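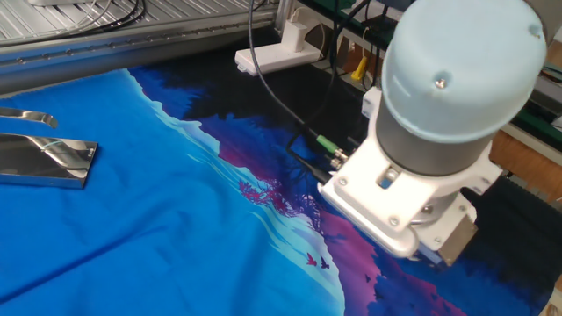
Ramalho Fabric Cell: Demonstration and Open Day

The Ramalho cell is a tabletop robot station for handling of cloth. It is made for laboratories, small sewing shops and technical schools who want to try automatic work with soft material before they invest in a bigger line. You can see it at work in our demonstration room in Stusitz.

What we show

The arm carries a gripper with flat metal fingers. It approaches the cloth from above and takes it at an edge or at a fold. We use printed fabrics for most of the demonstrations, also with dark and strongly colored patterns, as many customers ask how the station works with such prints. Wrinkled cloth is welcome. You do not need to iron it.

One demonstration takes 22 minutes. After it you may ask for a second run with your own fabric. Please bring a piece with no side longer than 900 mm. Very thin silk and open knits are still difficult for us, and we prefer to say this before you travel.

Technical data

Working width: 900 mm
Grippers supplied: 2
Frame: aluminum profile with slots, for mounting of own accessories
Gripper cable: screw connector, can be changed without opening the arm
Finger life: around 2,000 grips on cotton, then we recommend to check the edges

What is in the delivery

Arm, mounting bracket, two grippers, frame, power supply and the printed manual. The table is not included. A camera holder can be ordered separately from our partner Nundham, and it fits in the same slots of the frame.

Visiting us

The next open day is in September. Groups from schools should write to us first, so that we can plan the room. Visitors may stand close to the station, but long scarves and loose sleeves must be kept away from the arm. Photographs are allowed.

If Stusitz is too far, our dealer in Jultcombe has the same cell and can show it by appointment. The dealer does not keep spare fingers, these are sent only from Stusitz.

Price on request. Please tell us which fabric you work with and how large your pieces are.

Page updated 2021-03-15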